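Does a Simulator Tell You Which Gripper to Buy?

Posted Jul 16, 2025

Every gripper vendor now hands you a sim model along with the quote. Load it, press run, watch it pick things up, sign here. I have been burned by this before, so when Elisa D'Amico at Zadbridge asked me to compare two sets of fingers for a small parts job, I said I'd do it in sim first and then say how much of it I believed.

The two candidates were the Illik, a plain parallel jaw with hard pads, and the Nukora, which has thin flexing fingers that wrap around whatever they touch. The Nukora brochure promises grip on objects "up to" 300 grams. I have no idea what shape of object, and the brochure doesn't say.

What I ran

Same arm, same controller, same table, 150 picks per gripper. The targets were flat and boxy things, nothing squishy. I left the vendors' friction values alone on the first pass. Then I cut them by 40 percent and ran the lot again, and that second pass is the only one I'd show to a customer.

On the default settings both grippers looked wonderful. Of course they did. With less friction the Illik dropped a few and the Nukora started sliding off anything low, which is what I'd have guessed from the shape of the fingers. Whether the real rubber is closer to the first number or the second, the model can't tell you.

Cecilia Asante, who reviews my numbers and is usually kinder about software than I am, pointed out that the contact model treats a bending finger as a chain of stiff bits. Fair point. So the gripper whose whole selling point is bending is the one the simulator knows least about.

Thin flat parts were the ones I cared about. The green fingers have to get down to a black piece lying right on the wood, with a layered block close behind it, and there isn't much height to grab.

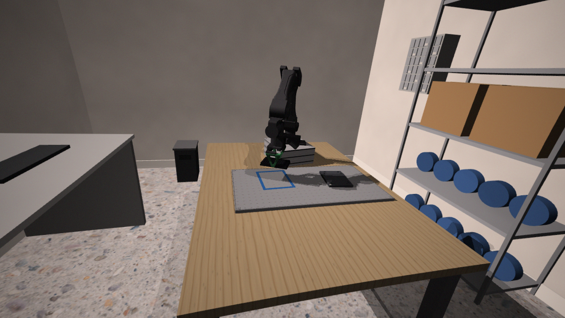 Where that leaves me

I told Elisa to rent both for 2 weeks before paying for either. Naqvi has a loan program and the wait is into August, which she wasn't thrilled to hear. If the real Nukora can lift a flat part off bare wood, I'll come back and update this post.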